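Ride Leaders and Sweepers Wanted, Skullham Hundred Weekend

Skullham Wheelers, seasonal and part-time, paid (modestly)

The Skullham Hundred is a gravel ride that used to be a hundred miles long. Then the county paved two sections, a landowner at the north end got tired of us, and the route was redrawn. It is now 95 miles. We kept the name because we had already ordered the banners.

We cap the field at 300 riders, and we need people to shepherd them around in May. There are two jobs going. Please read both before applying, as every year someone signs up to lead and finds out in the parking lot that they would much have preferred to sweep.

Ride leader

You take a group out from the Clillard trailhead and bring it to the finish by way of the correct roads. Groups are sorted by the average speed people claim on their entry form, so expect some turbulence in the first hour. By the bottom of the Grarier climb most riders have made peace with the truth and will be looking for a slower group to join. Let them go. Tell the sweeper.

You should be able to ride the full distance on mixed surfaces and still hold a conversation at the end of it, mostly with people who want to know how far it is to the end of it. You should know how to fix a flat, a dropped chain and a tubeless tire that has decided to empty itself onto a stranger's shins. You don't need to be fast. We had a very fast leader one year. He finished in splendid time and his group was located by early evening.

Sweeper

You ride at the back. You start last, you finish last, and you do it on purpose. Sweepers carry the spare tubes, the pump that works, the first aid kit and a quantity of salted potatoes. The pay is slightly better than for leaders, in recognition of the hours and the company.

The sweeper's main skill is getting a tired person to the next feed stop without ever using the words "nearly there." On this route it is nearly always false, and they will remember your face. You also have to be willing to tell someone that their day is over and the van is coming. Most people take it well. A few take it as a challenge, and you will be riding behind them for a while yet.

Sweepers need to be comfortable riding in low light. The course closes at 7:30 p.m. and the course has never once noticed.

The route, so you know what you're getting into

Clillard to the reservoir is smooth dirt and everyone is cheerful. After the reservoir comes the washboard, which loosens bottle cages, fillings and friendships. The first feed stop is the grange hall. Then there are the rollers, then the Grarier climb, which has a false summit, a second false summit, and a cattle guard. The descent has loose rock on the left side and a drainage ditch on the right, and we recommend the middle.

The last stretch is flat farm road into a headwind. We have tried running the course in the other direction. The wind was in that direction too.

What we pay

Leaders get 76 dollars for the day. Sweepers get that plus 50. Everyone gets lunch, a place to camp on the Clillard field, and a jersey in this year's colors, which were decided by a vote and are nobody's first choice. We cover a tank of gas if you're driving in from out of the county; keep your receipt and hand it in before you leave, crumpled is fine.

If you damage your bike in the course of duty, Sharifi Cycles in Skullham will do the labor free and charge you shop cost on parts. If you damage it showing off on the descent, Sharifi Cycles will also hear about that, and the discount becomes a matter of their mood.

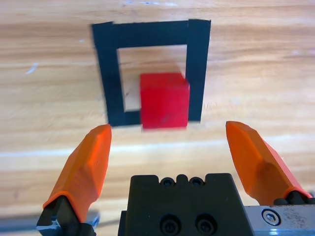
Training

All crew, including people who have done this before and have opinions, come to one evening session at the shop and one practice ride in April. The evening covers radios, road crossings, what to do about dogs, and the paperwork for when a rider drops out. The practice ride covers the back half of the course at a social pace. Bring lights, bring more food than you think, and bring the bike you plan to use on the day. A new bike the week before is how we lost a leader to saddle trouble at the grange hall.

You need to be 18 or over and have a current first aid certificate, or be willing to take the course with us in March. We pay the fee. You also need your own bike, with tires no narrower than your good sense suggests, and a phone that holds a charge in the cold.

Previous crew experience is welcome but not required. Neither is club membership, though if you join we will stop sending you the email asking you to join.

How to apply

Write a few lines and drop them off at Sharifi Cycles, or send them through the contact form on the club page. Tell us which job you want, how much riding you've done off pavement, and whether you can make the April ride. Tell us about a time you had a bad day on a bike and what you did next. We don't need a resume. We don't need your power numbers, and if you include them we will assume you want to be a leader and gently put you down as a sweeper.

We go through applications at the end of February and reply to everybody, usually in the order that people remembered to include a phone number. Couples and riding buddies may apply together, but say whether you'd like the same group or would appreciate a day apart. We ask no questions and we've had both.

Riders' entry opens separately in March. Crew can't also enter as riders, but you do get the route file early.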